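Week 5 handout - Buying a gripper kit: the Vinetti hand-held under review

Module notes, Nastthorpe evening group. Tutor: Anastasia Kontogiannis

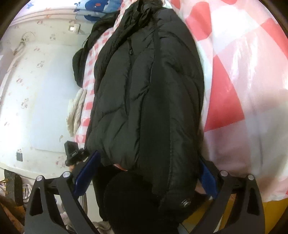
The Vinetti kit is a hand-held two-finger gripper with a camera, sold for recording household jobs by hand so that an arm can be taught them later. Two boxes on offer, Basic and Full. Larnon do the support contract. We look at it as a buyer would: what do you get, what does it cost you in time, what's missing from the leaflet. Fabric is the hard test and where we spend most of tonight. A black quilted puffer jacket on a bed is a fair example - thick, soft, almost all black, seams running in more than one direction, and a zip pull small enough to lose. Fingers either side of the lower end, blue pads facing in. Keep that layout in your head for section 2, we come back to it.

1. What's on offer

Basic: gripper, camera mount, one set of finger pads, charger, printed guide (thin).
Full: same plus spare fingers, second set of pads, hard case, one year of Larnon support.
Price for Full as quoted to us in April: 700 pounds before delivery. Basic price was "on request", which I don't like. Ask in writing.
Neither box includes storage for the recordings. Budget for it seperately.
Software licence is per seat and not per gripper. Read that line twice before signing, the two get mixed up all the time.

2. Soft goods - what to look for

Padded clothing squashes. The fingers close further than you expect and the grip feels firm well before it is. Then the filling shifts and the outer shell slides over it. So:

- take the fabric and the filling together, don't pinch the shell only
- hem end is easier than the collar end, less bunching
- keep off zips and patches, hard bits tip the pads
- close slowly, pause, lift a little, then lift properly

Dark cloth. Black on black is awkward. With the jacket the fingers are black too, and what tells you where the jaws end is mostly the blue of the pads. Good choice of colour by Vinetti, whether they meant it or not. If you order spares from someone else get a bright colour.

Patterned cloth. Big red and white checks behind a plain dark garment give a clear edge down that side. Fine gingham is fussier. Try both in your own trial, and try a plain dark cover as well - dark on dark is where I'd expect trouble and the guide doesn't mention it.

Clutter. Real beds have other things on them. A trial on a bare table says very little about a bedroom. Larnon's demo was on a bare table. Draw your own conclusions.

3. The camera

Wide lens, so straight walls and bed edges come out bent. Fine for the job, you want both fingers and plenty of the room. But check:

- can both finger tips be seen when open AND when shut
- does the object hide the tips when it's bulky (puffer jackets, pillows, folded duvets)
- does the picture settle quickly when you turn from a pale wall to dark cloth

We had one recording where it didn't settle and the whole first lift was too dark to use. Could be our settings. Will ask.

4. Handling

Weight is all right for short sessions. Wrist gets tired after nearly 10 minutes of lifting, sooner if you hold it out in front of you. Swap people. The trigger is stiff when new and the guide says it eases. Left-handers: the Sultana add-on handle fits and is more comfortable, sold on its own, bit dear for what it is.

Cleaning the pads - damp cloth only. Lint builds up quick with blankets and knitted stuff and the grip goes off gradually so you don't notice.

5. Questions to put to the seller

How long do the pads last on fabric? (Not on plastic cups, they'll quote you cups.)
Who pays return postage on a faulty mount?
What does Larnon support cover in the second year?
Can recordings be taken out in an open format?
Is there a hire option - we were told 2 weeks minimum, get it confirmed.

6. Marking grid for your own review

Score each one out of 4, one line of reasons, no essays.

Grip on thick soft items
Grip on thin cloth
View of the finger tips
Comfort
Paperwork and guide
Support (phone them, don't guess)
Value

My own marks so far: high for grip on thick items, middling for comfort, low for the guide. Haven't scored support yet, still waiting for Larnon to ring back.

For next week

Bring one item of padded clothing and one thin one, shirt or pillowcase will do. Reviews in by Thu 30 May, paper or email, name on the first page please. Anyone who missed the licence part see me at the break, its the bit people lose marks on.

Reading: Vinetti leaflet pages on fingers and pads, and the Larnon terms, the small print at the back.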